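Leitura: 3 minutos

Quem somos

A Dovis é uma oficina partilhada em Plillville, no rés-do-chão de uma antiga tipografia. Temos chave própria, bancadas, duas impressoras 3D, um torno pequeno e muitas caixas de parafusos que precisam de ser arrumadas. Cada membro paga a sua quota mensal e trabalha no que quiser, mas há um projeto que fazemos em conjunto, e é por causa dele que a maioria das pessoas chega a esta página.

O meu nome é Erdal Ertürk. Sou serralheiro de formação e fundei a oficina com dois colegas. O português não é a minha língua materna, por isso peço desculpa se alguma frase ficou um pouco rígida. Prefiro escrever eu mesmo o texto do que deixar outra pessoa explicar o nosso trabalho.

O projeto comum chama-se Clindska. É um par de braços robóticos de bancada para tarefas de cozinha: pegar num prato, levá-lo ao escorredor, abrir a porta de um micro-ondas. Os braços são construídos por nós, com peças impressas, perfis de alumínio e servomotores comprados em segunda mão. O primeiro braço demorou mais de 12 meses. O segundo foi mais rápido, porque já tínhamos os moldes para furar as placas e já sabíamos quais rolamentos não deviam ser comprados.

Antes de uma tarefa passar para os braços verdadeiros, ensaiamos em simulação. A cozinha simulada foi modelada por membros da oficina durante um inverno, começando pela bancada e pelo lava-loiça. No simulador um erro custa apenas o tempo de reiniciar. Na bancada, um erro custa um dedo da pinça, e cada dedo leva 3 horas a imprimir.

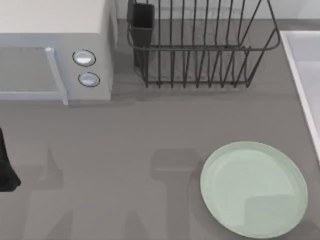 A cozinha simulada do projeto Clindska, com o prato verde sobre a bancada.

O prato parece uma coisa simples, mas ocupou-nos bastante. Um prato pousado tem pouca altura e a pinça precisa de entrar por baixo da borda sem o empurrar. Experimentámos dedos retos, dedos curvos e dedos com uma camada de borracha na ponta. Neste momento usamos os curvos no braço esquerdo e os de borracha no direito. Não é uma solução elegante e ainda discutimos se deve ficar assim.

Guardamos um registo de todos os ensaios. São 3.339 até agora, contando os que correram mal, que também são anotados com a causa, quando a sabemos. O registo está num caderno e numa folha de cálculo, e as duas versões nem sempre concordam. Quem quiser ajudar a corrigir isto será muito bem recebido.

A outra parte difícil são as vistas próximas. De longe, o programa distingue bem os objetos. De perto, um objeto grande tapa quase tudo, as cores misturam-se com os reflexos e a ponta da pinça fica reduzida a uma forma escura.
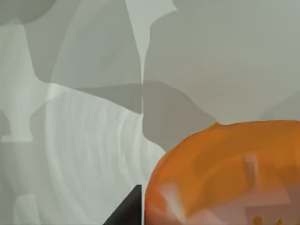 Por essa razão, decidimos que o programa não deve confiar numa única vista. Ele compara o que vê de perto com a posição que calculou antes da aproximação e, se a diferença for grande, recua e tenta outra vez. Esta regra foi proposta por um membro que nunca tinha programado antes de entrar na oficina, e foi escrita numa tarde.

Como trabalhamos

Não somos uma empresa e não vendemos braços. Os desenhos das peças podem ser pedidos por correio eletrónico e são gratuitos para uso particular. Pedimos apenas que nos contem o que alteraram. Um grupo em Corrigan montou uma versão com a base mais larga, e nós copiámos depois essa base.

Para ser membro não é necessário ter experiência com robótica. É necessário saber limpar a bancada no fim do dia e respeitar o botão de emergência, que se testa antes de cada sessão com os braços ligados. Os menores de idade são bem-vindos acompanhados por um adulto.

A quota é de 60 euros por mês e inclui o uso das impressoras. O filamento é pago à parte, pelo peso. Em dezembro a oficina fecha duas semanas para manutenção do torno e da instalação elétrica.

Se quiser visitar-nos, escreva primeiro, por favor. A campainha não se ouve quando o torno está a trabalhar.

Página atualizada em 17 de setembro de 2019.

Este sítio utiliza cookies para melhorar a sua experiência. Ao continuar a navegar, aceita a sua utilização. Aceitar | Saber mais

Artigos recentes
Como furar placas de alumínio sem as dobrar
Servomotores usados: o que verificar antes de pagar
Clindska: lista de peças do segundo braço
Regras de utilização do torno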